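**Demonstration collection** is the stage of robot learning in which examples of a task are recorded so that a control policy can later be trained to reproduce it. Each example, usually called an episode, pairs camera images with the positions and commands of the arm over the same period.

## Methods

In teleoperation, a person drives the robot through a second arm, a handheld controller or a headset. In kinesthetic teaching, the operator moves the robot by hand. The first is more common in retail and warehouse tasks, where the operator's own hands would otherwise block the cameras.

## Variation

A policy trained on a single arrangement of goods tends to fail when packages are moved. Collection plans therefore call for changes in product, shelf height and starting position. The Stotthorpe protocol, written for grocery shelving, sets 500 episodes per task, divided among 31 arrangements, with no operator working more than 6 hours in a day. Episodes that contain a dropped item are kept but labeled separately.

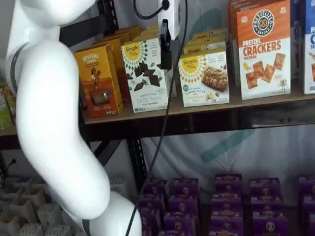
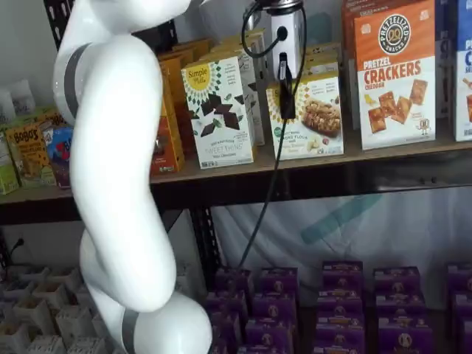 *Robot arm at shelving stocked with boxed snacks.*

## Review

Recordings are checked before they enter a training set. Reviewers remove episodes with missing camera data, long pauses or mismatched timestamps. Under the Andstead guidelines, review must be finished within 72 hours of recording, while the shelf arrangement can still be restored and the episode repeated. The Brunlow archive also stores rejected episodes, which are used to train systems that detect failure.

## See also

- Imitation learning
- Teleoperation
- Shelf replenishment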